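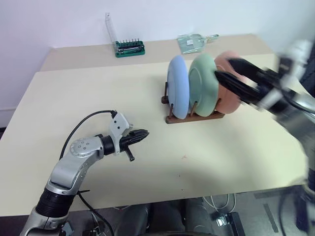 Slide 6. Peg rack with three plates, cream tabletop.

Notes, slide 6

Start with spacing. The pegs hold each plate on edge, and the gap between them sets how far a plate can lean. These three share one shape with a thick rim and differ only in color: blue, sage green, salmon pink. When I say "the green one," I mean the middle plate.

Point out the rim. A thick rim needs a wider slot than the flat part of the plate does. Most catalog listings give peg height and leave out the gap. Ask for it.

Wood, dark brown. Skip the finish question unless someone raises it. If they do, the Trodgate handout has a page on oiling.

Bit set on the rear table: leave it for the second half (loose pegs, slide 11).

Slide 7

Gromthorpe canteen numbers. 54 racks in service, 38 still with every peg at the February check. Breakage log had 3,513 entries before the change of rack. Do not read out the whole table. Pause here.

Expected question: does color sorting slow down unloading? We did not time it at Gromthorpe. Sirkgate did, over almost 400 loads, and saw no difference worth reporting.

Slide 8

Loading order. Back slot first, then forward. Same direction for every plate, faces all one way. Leave an empty slot after any bowl.

Skála layout goes up next. Switch to the printed plan if the projector washes out the pale lines. Stop by 2:40 for questions.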